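Why I've stopped reading about crime before the trial

Thursday, October 24, 2019

I used to read the crime pages of the Clumley paper over breakfast, every word, and then I'd tell whoever was in the kitchen who did it. I was always very sure. I'd have a name, an age, a street I half knew and a list of charges, and by the second slice of toast I'd got the whole thing sewn up.

What put me off was the Dirkden burglaries. You'll remember them if you live round here. A man was arrested in January, and the paper ran his name, his age and the road he lived in, with a photo somebody had pulled off his own social media (holding a pint, of course, they always are). It was on the front page for 3 days. By the end of that week the Drarkell residents' group had 150 comments under the story, and I'm sorry to say one of them was mine. I said I'd always thought there was something off about that end of town. I've got no idea what I meant by it!

The charges were dropped seven weeks later. I know this because I went looking. It was a short paragraph on an inside page, underneath a notice about roadworks on the Berchtold road, and there wasn't a photo. 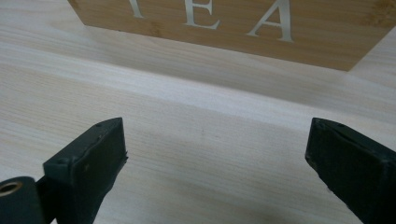 So should the police stop giving out names when they arrest someone?

They should wait until there's a charge, in nearly every case, and the papers should wait with them. An arrest means an officer had grounds to suspect you. It's a much lower bar than a charge, which in turn is a long way short of a conviction, and I don't think most of us keep those three things apart when we're reading a headline on a phone in a bus queue. I certainly didn't.

I do know the argument on the other side, and it's a decent one. Sometimes a name in the paper brings other people forward, people who thought they were the only one it had happened to. I wouldn't want to lose that. If the police have a proper reason like that, let them go to a senior officer and get it signed off, and then publish. What bothers me is when it's done out of habit, with a name going out on a Friday afternoon because names always go out on a Friday afternoon.

And the follow-up matters just as much to me. If you give a man the front page when he's arrested, give him the front page when he's let go, same size, same spot. I'd even put up with the pint photo again. I wrote to the paper to say so and got a polite note back about space being tight.
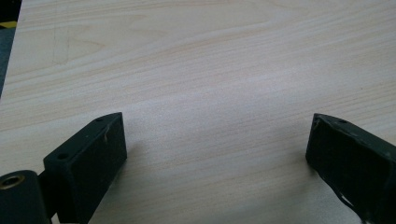 One reader who saw an earlier version of this wrote in to say that I was being soft, that her own house had been broken into twice and she'd wanted to know straight away who'd been picked up for it. She said waiting in the dark was the worst part of the whole business, worse than losing the telly, and that people like me never think about the ones who've been robbed.

I've thought about that a lot since. She's right that victims get left hanging, and it's a disgrace how long some of them wait for so much as a phone call. But the police could ring her and tell her how things stand without telling me, and I had no business knowing. I was only being nosy over my toast.

I still get the paper, by the way. I do the crossword and the football, and when there's a trial on I'll read the court report from start to finish, defence and all.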